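**Flindum returns for a second series this June, with Nhàn Vương joining the cast**

The harbour town drama that had so many of us staying up past midnight is coming back. MacRitchie Pictures is delighted to confirm that Flindum will return to screens in June, with a new run of episodes, most of the original cast and one very welcome new face.

Nhàn Vương joins as Inspector Linh Carrow, sent from the city to reopen the ferry case that closed the first series. Viewers may know her from the stage, where she spent several years in touring productions before moving into television last year with the short comedy Pastik. She's a wonderfully dry performer (anyone who saw her lose an argument with a parking meter in Pastik will need no convincing) and Carrow was rewritten with her in mind after her first reading.

"I read the opening two scripts on a train and missed my stop," said Nhàn Vương. "Carrow turns up thinking she'll be home in a week. She's brought one coat. I loved her straight away, and then I got to the end of the second script and didn't trust her at all. It's a treat to play somebody like that."
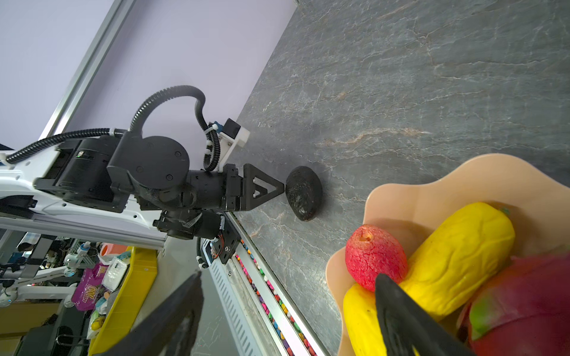
Aarne Valtonen is back as Pitik, the retired ferry pilot whose silence drove half the town mad and made him the most talked-about character of the first series. Without giving too much away, he'll have a good deal more to say this time. Valtonen has also directed an episode, his first for television, set over a single night in the pilot's cottage.

"I was terrified for the whole of the first morning," he said. "Then the rain came in sideways, we lost the light, and the crew just got on with it and found me a better shot than the one I'd drawn. I'd do it again tomorrow. The cast were very patient with me, even when I forgot I was meant to be in the scene as well."

The new series picks up in early spring, four months after the sinking of the Marguerite. The ferry office has shut, the harbour café has changed hands, and the Haldane sisters aren't speaking. Carrow arrives with a box of old logbooks and a question about a crossing that doesn't appear in any of them. Anyone who remembers the blue raincoat from the final episode should keep it in mind.

Filming took place on the coast and in studio, with the harbour front rebuilt in full after last winter's storms. Local people were invited to apply as background artists and the response was tremendous: 3,929 applications came in, and 701 of those who applied appear on screen. Many of them can be seen in the regatta sequence, which closes the fourth episode and took nine days to shoot. Our thanks to every one of them, especially those who stood in the water for the lantern scene and came back cheerfully for another go after lunch.

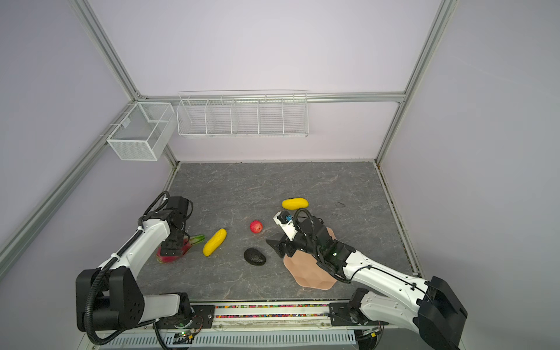
Music is once again a big part of the show. The choir heard over the first series' closing titles returns with new songs, recorded in the old customs hall with the doors open so that the gulls could be heard. The full soundtrack will be released alongside the final episode, and it includes the much-requested long version of "Low Water", which was only heard for a few seconds last time round.

There'll be an early chance to see the opening episode on the big screen. A preview in the town will be followed by a conversation with Nhàn Vương and Aarne Valtonen, starting at 7.30pm, with questions from the audience. Names for the ticket ballot were taken over the winter and 3,177 people put themselves forward, so a second showing has been added at 4pm on the same day. Everyone in the ballot will hear by email whether they have a place. Those without one can follow the evening conversation on the Flindum website, where it'll stay up for a month afterwards.

The first series is being repeated in full before the new one begins, with subtitles and audio description on all episodes.

**Notes for editors**

- Flindum, series 2, is a MacRitchie Pictures production.
- Preview copies of the first two episodes are available to reviewers on request. Please don't reveal the contents of the logbooks.
- Interview requests for Nhàn Vương and Aarne Valtonen should be sent to the MacRitchie Pictures press office.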